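양팔 로봇 설비 도입 및 예산 심의 회의록

회의명: 자동화 설비 도입 계획 제2차 심의회의
일시: 4월 정기 회의 기간 중, 14:00~16:20
장소: 본관 소회의실
참석: 설비기획부, 연구지원부, 재무부, 안전관리부, 시뮬레이션팀, 구매부 (각 부서 담당자)
불참: 시설운영부 (서면 의견 제출)
기록: 설비기획부

1. 전차 회의록 확인

제1차 심의회의 회의록을 원안대로 확인하였다. 다만 제4항의 '단팔 장비 우선 검토' 문구는 당시 논의 내용과 차이가 있다는 연구지원부의 의견에 따라 '단팔 및 양팔 장비 병행 검토'로 정정하기로 하였다.

전차 회의에서 요청된 세 건의 후속 조치 가운데 공급사 비교표와 바닥 하중 검토서는 제출되었다. 전력 증설 견적은 접수되지 않아 다음 회의로 이월하였다.

2. 보고 사항

가. 공급사 제안 현황 (구매부)

제안 요청서를 발송한 업체 중 Fovis, Halonen, Womden 3개사가 기한 내에 제안서를 제출하였다. Fovis는 양팔 장비 본체와 그리퍼를 일괄 공급하는 조건이며, Halonen은 본체만 공급하고 그리퍼는 별도 계약으로 한다. Womden은 임차 후 매입 전환 방식을 제안하였다.

구매부는 세 제안의 보증 범위가 서로 달라 총액만으로 비교하기 어렵다고 보고하였다. 특히 그리퍼 손가락 부품이 소모품으로 분류되는지 여부에 따라 2차 연도 이후의 유지비가 달라진다. Halonen의 제안서에는 해당 항목이 기재되어 있지 않아 서면 질의를 발송한 상태이다.

나. Rinedari 과제 모의시험 진행 상황 (시뮬레이션팀)

시뮬레이션팀은 실물 장비 구매에 앞서 Rinedari 과제의 작업 환경을 가상으로 구성하고, 소형 물품을 다루는 탁상 작업을 중심으로 모의시험을 진행하고 있다. 현재까지 등록된 시험 기록은 1484건이다. 이 가운데 206건은 물품 배치값 입력 오류로 재시험 대상에 분류되었다. 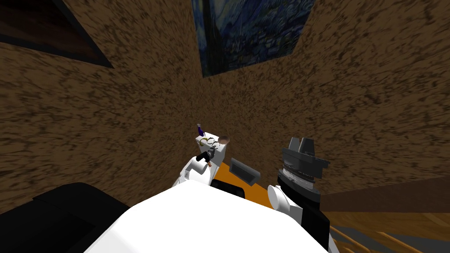
재시험은 별도 예산 없이 기존 연산 자원으로 처리할 수 있으나, 같은 기간에 다른 과제의 연산 일정이 겹쳐 있다. 시뮬레이션팀은 야간 시간대 배정을 요청하였으며, 연구지원부는 다른 과제 담당자와 협의한 후 배정표를 회람하기로 하였다.

재무부는 모의시험 결과를 장비 선정의 근거로 사용할 경우 실물과의 차이를 어떻게 반영할 것인지 질의하였다. 시뮬레이션팀은 모의시험이 팔의 도달 범위, 작업대 높이, 시야 확보 여부를 검토하는 데에는 활용할 수 있으나, 파지력과 부품 마모는 판단할 수 없다고 답변하였다. 이에 따라 해당 두 항목은 공급사 현장 시연에서 확인하기로 하였다.

다. 설치 공간 (시설운영부 서면 의견)

시설운영부는 설치 후보지로 동측 시험실을 제시하였다. 모서리 쪽에 작업대를 배치하면 출입 동선을 유지할 수 있으나, 본체 후면의 점검 공간이 부족해질 우려가 있다는 의견이다. 바닥 보강은 필요하지 않은 것으로 검토되었다.

3. 심의 사항

제1호 안건: 장비 구성의 확정

설비기획부는 양팔 장비 1대와 작업대 1조를 우선 도입하고, 추가 장비는 다음 연도 예산에서 검토하는 안을 상정하였다.

연구지원부는 팔 하나로도 대부분의 탁상 작업이 가능하다는 반대 의견이 내부에 있음을 밝혔다. 이에 대하여 시뮬레이션팀은 Rinedari 과제의 작업 목록에 한 팔로 용기를 잡고 다른 팔로 뚜껑을 다루는 공정이 포함되어 있으며, 단팔 장비를 선택할 경우 고정 지그를 별도로 제작해야 한다고 설명하였다. 구매부가 제시한 지그 제작비를 검토한 결과, 두 구성의 비용 차이는 당초 예상보다 작은 것으로 확인되었다.

작업대가 벽면에 인접할 경우의 팔 간섭 문제도 논의되었다. 안전관리부는 팔이 접힌 상태와 뻗은 상태 모두에서 벽과의 간격을 확인해야 한다는 의견을 제시하였고, 시뮬레이션팀은 모서리 배치 조건의 화면 자료를 참고로 제출하였다.
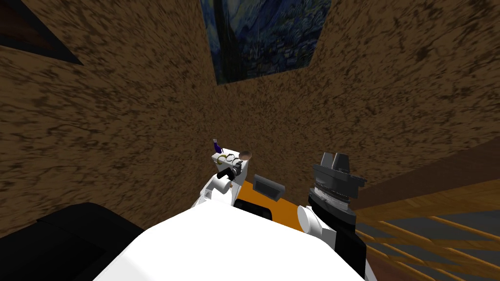

[자료 2] Rinedari 과제 모의시험 화면. 방 모서리의 주황색 작업면 쪽으로 향한 양팔.

안전관리부는 화면 자료만으로는 간격을 수치로 판단할 수 없으므로 평면 배치도와 동작 범위 도면을 추가로 제출할 것을 요청하였다.

의결: 양팔 장비 1대 및 작업대 1조의 도입을 원안대로 의결한다. 다만 설치 위치는 안전관리부의 도면 검토 이후에 확정한다.

제2호 안건: 예비비 및 소모품 예산

설비기획부는 장비 예산과 별도로 소모품 예산을 신설하고, 그리퍼 손가락 부품, 케이블 보호재, 시험용 용기류를 이에 포함하는 안을 상정하였다. 시험용 소형 용기는 1000개 단위 구매 시 단가가 인하되나, 재무부는 보관 장소가 확보되지 않은 상태에서 일괄 구매하는 것은 적절하지 않다고 지적하였다.

예비비 비율에 대해서는 의견이 나뉘었다. 설비기획부는 전력 증설 견적이 확정되지 않은 점을 들어 장비 예산의 25%를 제안하였고, 재무부는 예비비가 과다할 경우 연말 불용액이 발생한다는 점을 우려하였다. 논의 끝에 비율은 제안대로 하되, 견적 접수 후 잔여분을 조기에 반납하는 조건을 부가하기로 하였다.

의결: 소모품 예산을 신설하고 예비비를 장비 예산의 25%로 편성한다. 시험용 용기는 분할 구매한다. 예비비 집행 시에는 재무부의 사전 확인을 받는다.

제3호 안건: 계약 방식

구매부는 일괄 매입과 임차 후 매입 전환의 두 방식을 비교 보고하였다. 임차 방식은 초기 지출이 적으나, 장비 개조에 제한이 있다. 연구지원부는 과제 수행 중 손목부와 그리퍼의 교체 가능성이 있으므로 개조 제한 조항의 완화 여부를 먼저 확인하여야 한다고 주장하였다.

의결: 결정을 보류하고, Womden에 개조 제한 조항의 조정 가능 여부를 질의한 후 차기 회의에서 재심의한다.

4. 후속 조치

구매부: Halonen 및 Womden에 대한 서면 질의 회신 정리, 3개사 보증 조건 비교표 보완, 현장 시연 일정 협의
시뮬레이션팀: 재시험 대상 206건 처리, 평면 배치도와 동작 범위 도면 제출
연구지원부: 야간 연산 자원 배정표 회람
안전관리부: 벽면 간격 및 비상정지 장치 위치 검토
시설운영부: 전력 증설 견적 접수, 후면 점검 공간 확보 방안 제출
재무부: 소모품 예산 과목 신설 절차 진행

5. 기타

안전관리부는 설비 도입 전 운용 인력의 안전 교육을 마쳐야 한다고 안내하였다. 교육 이수 대상은 각 부서에서 명단을 작성하여 제출한다. 공급사가 제공하는 교육을 내부 교육으로 인정할 수 있는지에 대해서는 안전관리부가 규정을 확인한 후 회신하기로 하였다.

차기 회의 일정은 공급사 서면 회신이 접수된 후 별도로 통지한다.

16:20 폐회.

붙임: 1. 공급사 제안 비교표 1부. 2. 모의시험 화면 자료 1부. 3. 시설운영부 서면 의견서 1부. 끝.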